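4.3 Comparing Two Grippers in the Simulator

Now the fun part! You have an arm that moves and a table to work over, so let's find out which gripper suits your task before you bolt anything to real hardware. Run both grippers through the same trial — same start pose, same object, same lighting.

1. Open the Griltadeo project you saved in section 4.2 and load the tabletop scene.

2. In the Tool menu, choose Vusar Linkage. The fingers should open and close once as the model loads.

3. Set the trial count to 18 and the random seed to 1,492. Any seed will do, but keep it the same for both grippers or the object poses won't match.

4. Press Run. Watch the first few trials at normal speed before you switch to fast mode. You learn a lot from seeing how the fingers come in!

5. When the run ends, save the log, then press Reset Scene.

6. Choose Prasier Parallel from the Tool menu and repeat steps 3 to 5.

CAUTION: Never swap tools while the simulation is playing. The wrist load is only updated on reset, and the arm may swing hard on its next move.

NOTE: If the fingers jitter on contact, raise the solver rate to 2,000 Hz and run both sets again. Themba Ngubane's tuning notes in Appendix B go much deeper into contact settings and are well worth a read.

Before you compare logs, pause one trial with the gripper over the table and orbit the view. Shadows make it much easier to judge height.
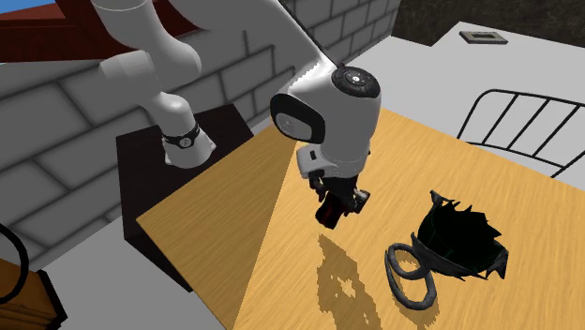

Figure 4-6. Linkage gripper over the tabletop, with its shadow on the wood below.

7. Open both logs in the Compare tab and sort by grasp error. Look at the worst trials first — they tell you more than the average does.

8. Replay any trial with an error over 2 mm from the side view, and note which finger touched first.

To add your own gripper model, go to section 4.4.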